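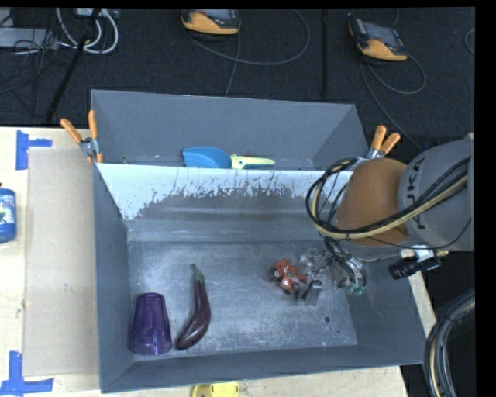 Forums > Home Automation > General > Can a machine clear the kitchen sink yet?

dsarkar_71
I'm Debashish Sarkar, and I run the kitchen at a small guesthouse in Haberkorn. The owner keeps asking if an arm could take over the sink. Cups, scoops, whatever the kids leave in there. Is anyone doing this for real?

uvent_mike
No. Picking up one cup is fine. A cup upside down next to something shiny and round is where I see arms struggle. We tried it for 45 days in our shop and went back to a person.

Skuvadov
Disagree. What gripper did you have? With small fingers and decent lighting ours does 8 different items and rarely drops one. It's slow, that's all.
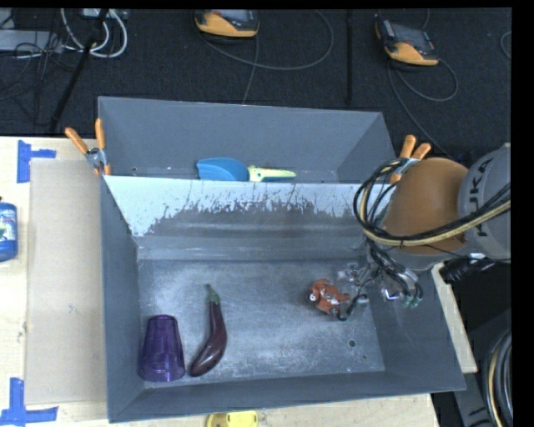
Slow matters, but it can run after closing. I wouldn't give it glass. Plastic cups, toys and play food are fine.

uvent_mike
Ours had two fingers. And "rarely drops one" doesn't help if somebody has to stay and watch it.

Sutrisno Setiawan
You're both leaving out the cleaning. Who wipes the bin? Picking up is half the job. I logged 414 picks in March and the arm never wiped a thing.

Skuvadov
Fair. Wiping is a different problem. I'd still buy one for sorting.

dsarkar_71
Then I'll tell him not this year. He was looking at an Ikoleo, if anyone has used one.

Sutrisno Setiawan
Haven't tried it. Ask them for a week on loan before he pays anything.

6 likes | 2 shares
Contact us | © 2020 | Back to top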